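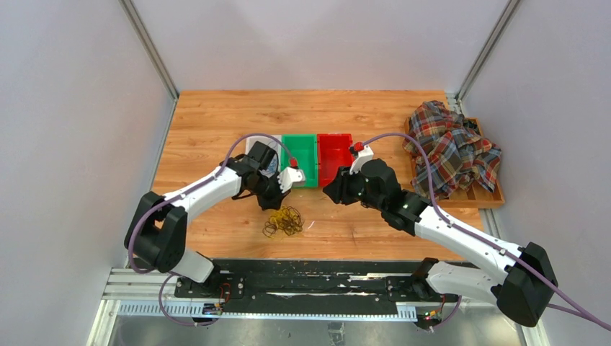 Good practice at the two-arm bench

Welcome to the gallery page for our house rules! Chettiar is the name of our bench handling project, and since March we have been rewriting the rules for anyone who sets up, runs or tidies a two-arm cell at the Sulside workshop. The old version ran to 14 pages and had been photocopied so often that the diagrams were mostly fog. The new one is shorter, friendlier and (we think) a good deal more useful, and we are really pleased with how much of it came from the people who stand at the benches every day.

The picture at the top has the cell at work on a sorting layout, with white, green and red bins side by side, a tangle of thin wire on the wood and a plaid cloth heaped in a tray on the right. It's a lovely bench for talking about rules, as nearly every section of the new sheet has something to do with it. The notes that go with it are below, in the order they come on the sheet.

Shared space
Two arms reaching in from the front corners can get at a lot of the same table. Our rule is that the middle belongs to one arm at a time unless the task sheet says otherwise, and the task sheet has to say it in writing. If both grippers are needed near the bins, the first run is done at slow speed with someone's hand by the stop button. Yes, even if it ran perfectly yesterday!

Cables
Look at the purple cables, which leave the red connectors over the grippers and follow the forearms back past the elbows. We are very keen on this one. Before any new motion is run, move each arm by hand or at crawl speed to the far ends of its reach and watch the cable the whole way. It should never go tight, and it should never dangle where the other arm could hook it. Check the connectors by eye at the start of every shift and again after any stop you didn't ask for.

Soft and stringy things
Wire, cord and cloth get a section of their own now, and about time too. A block stays the shape you left it, but a loop of wire can be anywhere by the end of a lift. So: leave clear wood on every side of a tangle, lift slowly, and pause at the top so that anything trailing has time to settle. If a loop catches on a finger of the gripper, stop the cell first and free it second. Cloth should sit inside its tray before a run begins if the arm will be passing close by. The plaid one has spilled over the left side of its tray, and the cable on that side passes right in front of it, so it makes a handy picture to point at when we teach this bit.

Bins
Colour is part of the instruction. Each bin's colour is named on the task sheet, with its place in the row, and nobody swaps two of them mid-session to see what happens (save that for a test run, and write it down, because we would love to read it). Bins that touch are fine. Bins that overlap are not. An empty bin should be looked into before the run starts, so that last session's bits don't get counted in with this one's.

The table
Bare wood is kind to grippers and shows its wear nicely. Run a cloth over it between tasks and pick up slivers and scraps, even tiny ones. Any dark mark or line in the grain gets a fingertip run across it: if you can feel an edge, put it in the log and lay the work out elsewhere. Scuffs on the front beam are only noted if they are new, which means somebody has to know what the old ones look like. We now keep a reference photo in the bench folder for exactly that.

Hands in, hands out
Both arms parked, motion disabled, then hands in. It is the same order for fetching one dropped scrap as it is for changing the whole layout. Say "in" out loud when you reach over and "out" when you are clear. It feels a bit silly on your own at eight in the morning and you stop noticing by lunch.

Under the beam
The wiring below the arm bases is looked at and left alone. If something there seems loose, the bench comes out of use until one of the Ikum electrical team has been over. Please don't tuck, tape or tidy it yourself, however tempting.

Writing it down
Every session gets a line in the log: who, which task sheet, any stops, anything odd. The first trial of the new rules covered 138 sessions, and the short free-text lines were by far the best reading. Several went straight into the wording you have just seen. We will look at the whole sheet again once the log reaches 500.

Printed copies are on the hook at each bench, with large-type ones in the Flirnia room next to the spare trays. Ask for sheet 941, and if a rule doesn't make sense where you work, scribble on it and hand it back. We read every scribble!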